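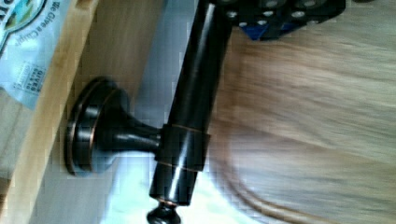 A dark bronze bar with a wider collar and thin copper-colored rings.

Darudel opens repair and refinishing service for old household metalwork in Trurkow

TRURKOW, March. Darudel, the maker of curtain rods, towel bars and stair rails, announces the opening of its repair and refinishing service at the Nikolaidis building in Trurkow. The service accepts metal pieces of every age, also those which were made by other companies, and it is open to private households, small hotels and building managers.

Until now, Darudel accepted for repair only its own products, and only during the warranty period. In the last year the company received 645 requests from people who wished to repair an older piece and did not find a workshop for it. Many of these requests came from owners of apartments built before the war, where the rails and rods have sizes that are no longer sold in stores.

"A good rail can serve a family for several generations, but the finish on it needs care," the company states. "We know how to do this work, and we were sorry each time when we had to send a customer away."

What the service includes

The workshop will clean, straighten and refinish pieces in bronze, brass, copper and steel. Loose joints can be tightened and missing end pieces can be made new after a drawing or after the remaining piece of the pair. The customer chooses between two ways of work. In the first, called the full finish, the old surface is removed and the piece receives a new even color. In the second, called the kept finish, the piece is cleaned and waxed only, and the places where years of hands have changed the color stay as they are.

Darudel expects that the kept finish will be the more popular choice for dark bronze. This type of surface is meant to change with use, and many owners like the lighter edges that appear with time. For pieces in bathrooms and kitchens, the company recommends the full finish with a clear protective coat.

Pieces up to 28 inches in length can be left at the front desk without an appointment. Longer pieces, such as stair rails and complete curtain rods, should be announced before by telephone or by the form on the company website, so that a place on the long bench can be kept free. The workshop does not accept lamps with electrical parts, gas fittings or anything that was painted with lead paint.

Prices and waiting time

Every piece is looked at before a price is given. The estimate is free, and the customer has two weeks to decide. If the customer decides against the repair, the piece can be picked up again without any payment. Small repairs will usually be ready in ten working days. The full finish takes longer, as the coats have to dry one after the other, and for this the company asks for patience of up to five weeks.

Hotels and building managers who bring larger orders can agree on a fixed price list for one year. The first such agreement was made with the Tava guesthouse, which is renewing the handrails and the towel bars on all its floors. The work for Tava is done floor by floor, and the guesthouse stays open during the whole time.

The new rooms

The service uses 2,088 square feet on the ground floor of the Nikolaidis building, where a printing shop had its rooms before. The large windows to the courtyard were kept, and the old wooden floor was replaced in the working area by concrete. A separate room with its own ventilation was built for the coating work. The front desk is reached from the courtyard side, and there is a ramp next to the steps.

In a small display by the entrance, visitors can compare sample bars in the finishes that the workshop offers. The samples may be touched, and it is possible to borrow up to three of them for one week to see them at home in the daylight. The company advises customers to do this before they choose between the two darkest bronze tones, which look very similar under lamp light.

Opening hours

The front desk is open on working days from 8:30 a.m. to 5 p.m., with a break between noon and 1 p.m. Finished pieces can be picked up until 6 p.m. after agreement by telephone.

About Darudel

Darudel designs and produces metal rods, rails and bars for homes and guesthouses. The current catalog contains 651 articles, which are sold in specialist stores and directly by the company. The main office is in Trurkow.

Press contact: Darudel, press office, Nikolaidis building, courtyard entrance, Trurkow. Photographs for print and a list of the finishes are available on request.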